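Making a set of household word cards for your language class
3/20/19

I've been teaching beginners for years and I still come back to word cards. They're cheap, they survive being dropped, and you can make them about whatever your pupils happen to be learning. My latest set covers things around the house, and I made it for my Year 4 group (lovely lot, very loud!).

Start with your word list. I keep mine to one room at a time, so kitchen first, then bathroom, then the place where the washing gets done. Write the word in the target language with its article, and leave the English off completely. If they get stuck they can ask a partner.
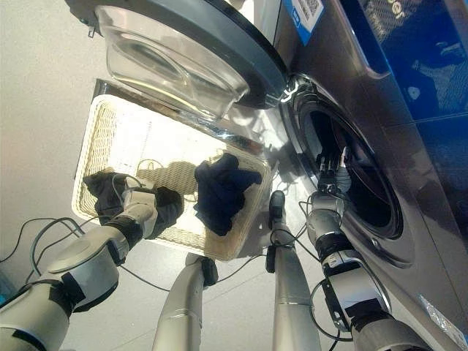
The washing machine, door open.

Next, type everything into a plain table, two columns wide, and print it on card. I use the Gunawan font because the letter a looks the way the children write it. Cut along the lines, then laminate if you've got the patience. I borrowed the school's Bodent laminator and it jammed twice, so do a test sheet before you feed in the good ones.

Now add verbs! This is the bit I skipped for ages and I wish I hadn't. Open, close, fill, empty, switch on. Put them on a different colour of card so you can deal one noun and one verb to each pair and have them build a sentence. My friend Anayeli Valdovinos plays it as a race, but I like it slower, with everyone reading theirs aloud.
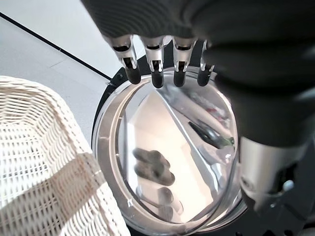 What if my pupils can't read in the new language yet?
Play it by ear for the first couple of weeks. You say the word, they hold up a matching drawing, and the written cards come out once the sounds feel familiar.

For storage I use old envelopes, one per room, with the word list copied on the front. Mine live in a shoebox under the window. I'm doing food and shopping in November, so that set will need a much bigger envelope.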